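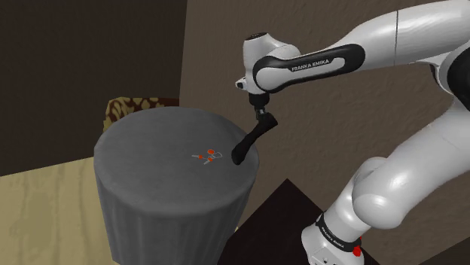
Gintarė Lepik wrote to ask whether she should record all her grasps from one start pose first and add variety later, because her policy kept failing as soon as the object was turned a little. She shouldn't, and neither should you. Put the variety in from the first session. The steps below are the ones we use for collecting simulated pick demonstrations with a Franka arm, and they assume you already have the simulator running and a way to steer the arm by hand.

Updated 2019-12-08

Before you start

You need a scene file, an object to pick, and an input device. A SpaceMouse or a game controller will do. A keyboard works too, but the paths come out jerky and the model learns the jerks.

Pick one task and write it down in one sentence. Ours is "pick up the scissors from the stand and lift them." Everyone who records should have the same sentence in front of them. Two people with different ideas of when a lift is finished will give you two different tasks under one name.

Step 1. Set up the scene

Place the object on a flat support within easy reach of the arm. Thin objects are harder than blocks. Scissors lie almost level with the surface, so the fingers have to come down close to it without pushing into it. Check the contact settings before you record anything. If a finger sinks into the support, fix that now.

Leave some furniture and a textured wall in the scene. We took ours from the Hundby room set. Models trained against a blank background did badly for us when we moved them anywhere else.

Step 2. Randomize the start

At each reset, change the object's position, its rotation and the starting pose of the arm. Keep the object far enough from the rim that the gripper can reach it from more than one side. Save the random seed with every episode. You will want to replay the bad ones.

Include starts where the gripper is low and off to one side of the object, as well as the easy ones directly above it. In October we left those out and the policy had no idea how to recover from a poor approach.

Step 3. Record

Steer slowly and don't stop in mid-air to think. A long pause gets recorded as a string of "do nothing" actions, and the model will copy it. If you lose your way, discard the episode and reset.

Log these at every step:
joint positions
gripper opening
the action you sent
the camera image
object pose (for checking only, don't train on it)

We log at 15 steps per second. Stop recording when the object has been clear of the surface for 2 seconds.

Record for 12 minutes, then take a break. Tired operators cut corners, and it shows up in the paths.

Step 4. Check what you have

Replay every episode from its seed. Delete any where the object jumps or passes through a finger. Episodes with a missed first try followed by a clean second one are worth keeping, but tag them so you can train with and without.

Then plot all the object positions on one chart. Gaps are easy to spot. Fill them with extra episodes before you train.

Step 5. Train a small model early

Don't wait for the full set of 1000 episodes. Train on what you have after the first day and watch where it fails. Ours went for the blades every time, and the cause was a rotation range we had typed in wrong.

Naming files

Use task, operator, seed, in that order. The Skatov loader sorts by the first field and ignores anything it can't read, without a warning.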